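Subject: Re: [ramstead-stage] Reading the Brundine play online

Hi all,

I'm so glad someone brought this up again! I read both acts last night and laughed out loud (twice on the same page). My vote is for an online reading, scripts in hand, with no costumes unless you really want to. I could take the landlord - I learned half his lines back in February anyway.
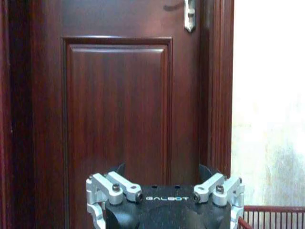

On 7 May 2020, Chuang wrote:
> Could we cut the second act a bit? It drags after the letter
> arrives, and 2 hours is a long time to sit at a screen.

Oh, please leave the letter speech alone, it's the best thing in the play! I'd lose the picnic instead. Can 5 of us try it on Sunday evening and see how long it runs?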